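Kukton Bundle Trolley, two-shelf
Court and chambers range
Made by Sorico for Brutiston Legal Supplies

Stock code BT-187
In stock, dispatched from our own warehouse

A criminal trial still runs on paper, whatever the last three announcements about going digital may have promised. There is the jury bundle, the unused material, the exhibits list that has been amended twice since breakfast, and the authorities somebody's pupil printed single-sided. All of it has to get from a car park to a courtroom, usually uphill, and it has to arrive in the order in which it left.

The Kukton was designed for that journey. It takes lever arch files upright on both shelves, spines outward, so that counsel can find tab 40 without kneeling on the floor in front of the jury. The lower shelf has a raised lip all the way round. We added the lip after a customer told us what happened to a set of witness statements on the ramp at her local Crown Court, a story which she has asked us not to repeat in full.

The wheels are rubber and they are quiet. We mention this because our previous model squeaked, and a squeak that goes unnoticed in a corridor becomes something else entirely once a judge has started speaking. Several of you wrote to us about it. One letter ran to six pages, with footnotes.
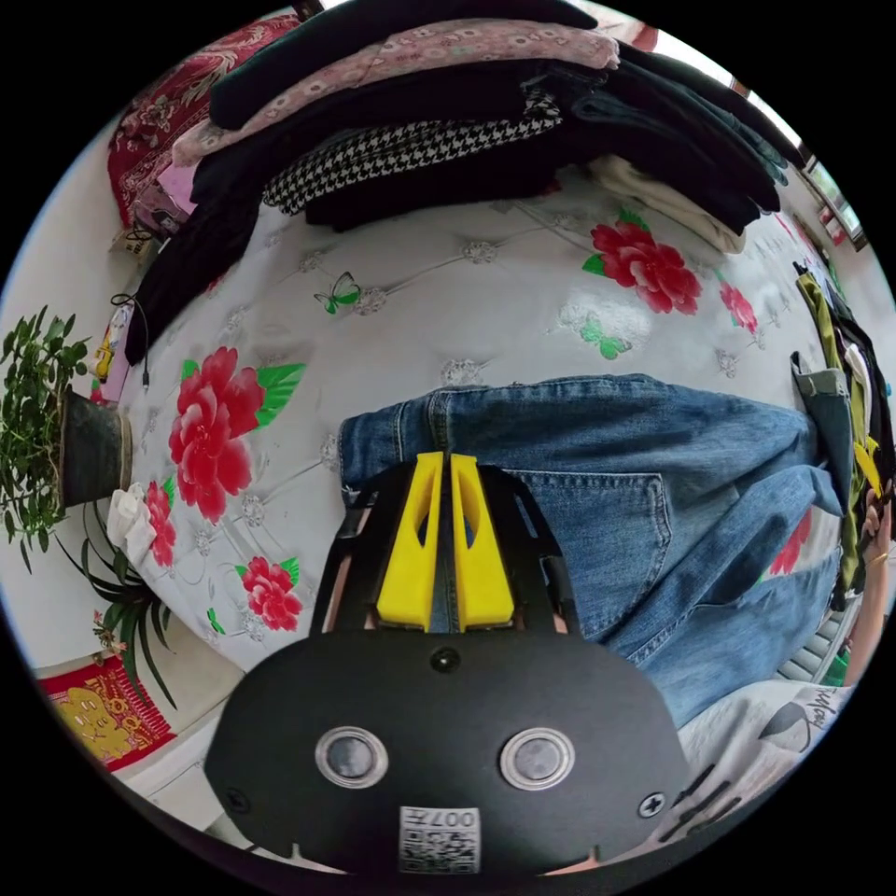

Both front wheels swivel and both back wheels lock. The lock is a foot pedal, large enough to find in court shoes, and it holds on any slope you are likely to meet indoors. Please use it. A loaded trolley has no respect for the well of the court, and it will not stop for the clerk.

The handle folds flat for the boot of a small hatchback. It does not fold flat for the overhead rack of a train, and we'd rather say so here than hear from you at the station.

Specification

Height with handle raised: 96 cm
Width: 40 cm
Length: 68 cm
Maximum load: 60 kg, spread over both shelves
Colours: black, navy, and a dark green that we are told is popular with prosecutors
Assembly: handle only, four bolts, key supplied
Guarantee: six years on the chassis, one year on the wheels

Price

£192 including VAT. Delivery is free to mainland addresses. Chambers ordering six or more should ring the office and ask for Shahnaz Roy, who can do better than that and generally does.

Extras

Rain cover, clear. Fits over both shelves and fastens underneath. It will keep off a shower — it will not save a disclosure schedule from being left out overnight.

Lockable lid for the top shelf. Comes with two keys. We can't supply a third by post without a letter on headed paper, and yes, we do check.

Shelf divider. Handy for keeping the defence papers away from the sandwiches.

What customers have told us

"Replaced a suitcase with one wheel. Should have done it years ago. The pedal is stiff for the first week." Kumudini Liyanage, solicitor

"Solid, dull, does the job. I have used the rain cover in April and can confirm that it rains in April." Jeptoo Obura, barrister

"Four stars. It would be five if the green were darker." Sewwandi Wickramasinghe, chambers administrator

Questions we get asked

Will it go through court security?
It fits beside the arch and will be searched by hand, like everything else you own. Allow time. The lid must be unlocked before you reach the front of the queue, and the people behind you will be grateful if you know where the key is.

Can we have our name on it?
Yes, on a small plate on the handle. Van der Linden do the engraving and need a fortnight. Check the spelling of your own chambers before you send it in.

Does it replace the old squeaking model?
It does. Wheels from the Kukton will fit the old frame, and a set of four can be ordered under the same stock code with a W on the end.

Returns are accepted within 28 days, unused, in the original box.

Page last revised 27/08/2021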